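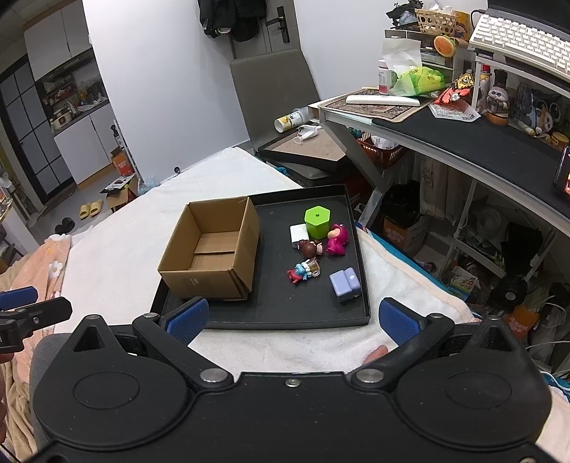

The hand-held gripper at work in a bedroom, with a tray of small objects and an open box.

The pin was the size of a grain of rice, and So-ying Fung keeps it in a spice jar on the windowsill. She shook the jar for me before I had taken off my coat.

"This one came out of the left finger," she said. "It is a good pin. Nothing wrong with the pin."

Fung leads the field collection group at Cloren, a small company in Butimville that makes hand-held grippers and the software which reads them. People take the grippers home and do ordinary things with them, such as putting toys in a box or moving a cup, and the recordings are used to teach robot arms the same movements. The group had a calm winter. Then in August one of the tools closed on the finger of the man who was holding it, and Cloren called back every unit it had sent out.

I went to Butimville to ask what happened. The company had published a notice, dated 03/09/2024, but it was only two paragraphs and it used the phrase "unintended closure" four times. I hoped for something with more colour, and I must say that Fung and her colleagues gave it to me willingly.

The man with the finger is Ottavio Cocco. He is one of the home collectors, retired from the railway, and he was on the telephone from his kitchen when I spoke with him.

"They ask you to make a tray of things and then put the things in a carton," he said. "Little things, little toys. You pick, you put, you go back. I was on the second hour. My hand was behind the right finger of the machine, where I should not put it, but where everybody puts it. And then it went shut by itself and it stayed shut."

Did he try to open it?

"I pulled the trigger, I let go the trigger, nothing. My wife was looking for the screwdriver. Then I remember there is a cable and I took out the cable, and it became soft."

He had a bruise under the nail and a cut at the first joint. The doctor in Feltadby cleaned it, and he was back in the garden the next day. He told me this with some impatience, because he wished to talk about the trigger, and he had an opinion about the trigger.

His opinion was correct, as the engineers found later. To understand it, one needs to know that the gripper is not purely mechanical. Earlier models were only levers and springs, and the person's hand did all the closing. The newer model has a small motor which helps the hand, so that collectors do not become tired in long sessions. The trigger tells the motor how much to help. When the trigger is released, a return spring brings it back and the motor lets go.

"So you have two things that must agree," said Zsolt Bodnár, who designed the linkage. "The trigger says open, and the sensor under the trigger says, yes, I see it is open. In Mr. Cocco's unit the trigger was open and the sensor was seeing it closed."

Bodnár drew this for me on the back of a parts list. The sensor reads a magnet, and the magnet sits in a little plastic cup. In a warm room, after long use, the glue in the cup became soft and the magnet turned. It did not fall out. It turned by a small angle, and from this moment the motor believed that a hand was squeezing.

"A magnet that falls out, we would catch," he said. "The software has a check for no signal. But there was a signal, a very nice signal, clean. It was only a lie."

I asked him when he understood it. He was quiet for a moment and then said that it was at 4 in the morning, in his own bathroom, with the unit lying beside the heater.

The motor limit was the second problem, and for Fung it is the more serious one. The fingers were supposed to stop at a force which is unpleasant but does not break the skin. This limit had been raised in the spring, after collectors complained that heavier objects slipped from the pads. A technician changed the value in the settings and wrote it in the log. The safety sheet was not changed. The sheet still promised the old limit when Mr. Cocco signed it.

"I signed the same sheet as he did," Fung said. "I had it on my wall. I looked at it every day and it was wrong every day."

And the pin? The pin is part of a release. If both fingers are forced apart strongly enough, the pin is supposed to shear and the fingers swing free. In Mr. Cocco's unit it did not shear. Bodnár has tested pins of the same delivery, and they break at the force which he specified. But this force was chosen for two hands pulling, and a person with a finger caught has only one hand left.

"We tested it with me and Malcolm," he said. "Malcolm held and I pulled. It is so stupid, I can hardly say it."

Malcolm Mellor is the one who made the recall. He has a desk by the loading door and a map of the district with all the collectors on it. In total 135 units were out, in flats and houses as far as Daher, and he decided that no one should be asked to post a gripper back with the motor connected. He wrote a message of six lines: take out the cable, do not put it in again, put the tool in its bag, wait for us.

"I removed all the adjectives," he told me. "The first version had an apology, and then an explanation, and the cable came in the third paragraph. Marjorie said, put the cable first."

Marjorie Rudd is an occupational safety adviser who was hired from outside after the accident. She is a tall woman with a very low voice, and she asked me not to make her sound like a judge. I will try. She spent nine days in Butimville and then she went to see how the collectors really work, in their own rooms.

"The test bench is at elbow height, it is clear, and the person stands in front of it with both feet on the floor," she said. "In the homes I saw people sitting on the bed with the tray on a blanket. I saw them leaning over a chair. That is how a home is, and I have no complaint about it. But when you lean, your other hand goes looking for something to hold, and very often it holds the gripper."

She recommended that the space behind the fingers should be closed with a guard. Bodnár did not like it at first, he admits, because a guard adds weight in the front and the wrist feels it. They made seven versions in cardboard. The one they kept weighs 90 grams and it looks, he says, like the ear of a cat.

There were other changes. The magnet is now pressed into metal and no glue is used. A second sensor sits on the opposite side, and if the two do not agree the motor is cut. The force limit is fixed in the hardware, so it is not possible any more to raise it from a settings page. Rudd also asked for a red tab on the cable that can be pulled with the teeth, if necessary. I thought she was joking, but she showed me the tab and there were marks on it.

"Mine," she said.

I wanted to know about the recordings. The same gripper had been used for 714 sessions before it failed, and in the last of these the magnet was perhaps already moving. Did the robot arms learn something wrong from it?

Fung said that they looked at this with care, and that the answer is partly yes. In the later sessions the closing value is a bit too high all the time, as if the person was always squeezing. An arm which learned from them held a paper cup too strongly. It crushed the cup, and then it carried the crushed cup politely to the correct place. The sessions are now set aside. She would have liked to correct them by calculation, but Bodnár could not say on which date the magnet began to turn.

"There is a graph where you can almost see it," she said. "Almost is not enough for me any more."

There is still disagreement in the company, and they did not hide it from me. Mellor believes that the motor should go away completely and that collectors should have shorter sessions with the old spring model. Bodnár believes the motor is safe now. Fung has not decided. For the moment the people who have returned to work use the old model, and the new one stays in Butimville, where it is opened and closed by a machine all night in a cupboard kept at the temperature of a hot bedroom. I could hear it through the door during our talk, a small clap, then a pause, then again the clap.

Mr. Cocco has returned too. He received his old-model gripper in a padded envelope with a letter from Fung, written by hand. He says his thumb gets tired after twenty minutes and that he has told them so. He also says that he still puts his hand behind the finger sometimes, and his wife shouts at him from the other room.

Before I left, I asked Fung why she keeps the pin at her window and not in the evidence box with the other parts. She said the evidence box has a pin too, the one from the right finger. Then Mellor came in to ask who had taken the key to the cupboard, and she went to look for it.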